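The Ring from Jultby

In August the old jeweler of Jultby received a ring with 41 small garnets. One was missing. The letter with it said only: "Please repair before Thursday."

He searched in all his drawers. He had stones from Ikatden and stones from Morkutard, but each one was too bright. The ring was made by tired hands, in winter, and it wanted a tired stone.

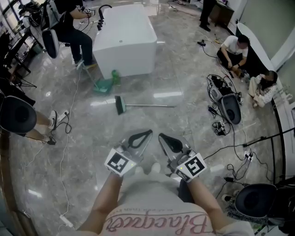
On Wednesday night he opened his mother's earring - the left one, the right was lost at sea - and took out the garnet. It fitted at once.

He wrote the bill for 18 coins and did not mention the earring.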